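Play Food on a White Table, Looked At Closely

By Phong Văn
1/13/20
4 min read

I have never trusted play food. It is sold to parents as a kitchen for small hands, and most of it ends up under a couch by March. My sister bought the Nimton market set for her kids, 30 pieces in a box with a cellophane window, and by the end of the summer what they still played with was a drawer's worth of odds and ends. The rest had gone wherever those things go.

So when I was asked to put together a gallery of play food and small household things laid out on a table, my first question was what there could possibly be to say about it. The people who make these sets have plenty to say. The Sekotus catalog gives a whole page to how a child who sorts fruit onto plates is "building early order." Maybe. I have watched a four-year-old sort fruit onto plates, and what she was building was a pile.

Still, I went through the pictures, and a few things held my attention longer than I expected. I've kept this page to two of them. The full set ran to 87 and a good half of those could have been any table anywhere.

My complaint with the category goes back a while. Play food gets reviewed as if the only thing that matters is whether it's cute. Hardly anyone asks whether the pieces make sense next to each other, and often they don't. You get a pea the size of a plum and a chicken you could lose in a coat pocket. Coughlan used to sell a set where the fried egg was wider than the frying pan. They fixed it, I'm told, and raised the price.

Fruit is where it usually goes wrong first, and the banana is the hardest of the lot. A whole one is easy enough. A peeled one means somebody had to make up their mind about where the flaps go and how far down they open, and most makers get out of it by leaving the peel on.

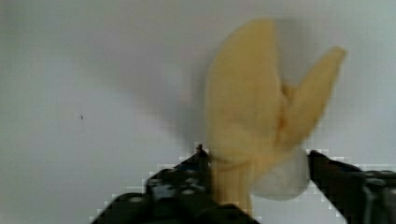

Phong Văn
Staff writer, Home & Table

I'll give this one the peel. Two flaps open into a V, one broad and tall, the other narrower and leaning off to the side, with a darker crease down where they meet. They don't match, and I count that in its favor. Matching flaps are how you spot a lazy banana. The yellow is pale and soft, a long way from the school-bus color you get in the cheap bags, and there's a deeper, more orange tone along the inner seam. I went in ready to be rude about it and I have less to say than I'd planned.

Whether a child cares about a seam is another matter. I doubt it. My niece's favorite piece of food for most of a year was a wooden block she had decided was soup.

The rest of the table I'm less sure about. A ketchup bottle is a strange thing to put in with fruit, for a start, and it turns up in nearly every assortment I come across. I have a theory that it's there because it's red and tall and fills out a box. Clorkside, who do the big tubs for preschools, will sell you 400 pieces at a time, and I'd love to know how many of them are condiments. I wrote and asked. I'm still waiting.

Plates are the part I'd spend money on. Kids fight over plates. A food set with one plate in it is a set designed by somebody who has never been in a room with two children, and if you're buying for a group I'd get 12 before I bought a single extra strawberry. Stacks are good - they take up no room, they're easy to put away, and they can be hats.

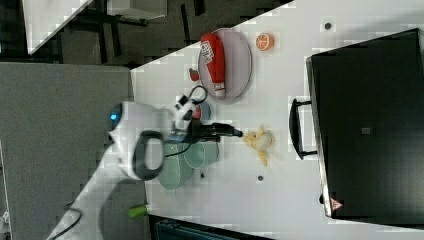

Ketchup on a plate, half an orange, a strawberry and the peeled banana, with the pale green plates stacked nearby.

The halved orange is the best thing on this table and I'd put it ahead of the banana. The segments are bright and the rind around them is paler, so it reads as an orange straight away. The strawberry is small and red with a green top and doesn't try for more than that, which suits me. I'm not convinced by the ketchup lying across the plate as though it were dinner, though I've seen worse served.

I also like the pale green of the stacked plates, and the one under the ketchup, a pinkish gray with a raised rim, is a color I'd happily eat off myself. Would I buy the lot? No. I'd take the orange and the plates, and I'd think about the banana.

This site uses cookies to remember your settings. By continuing to browse you agree to our use of cookies. Accept | Manage preferences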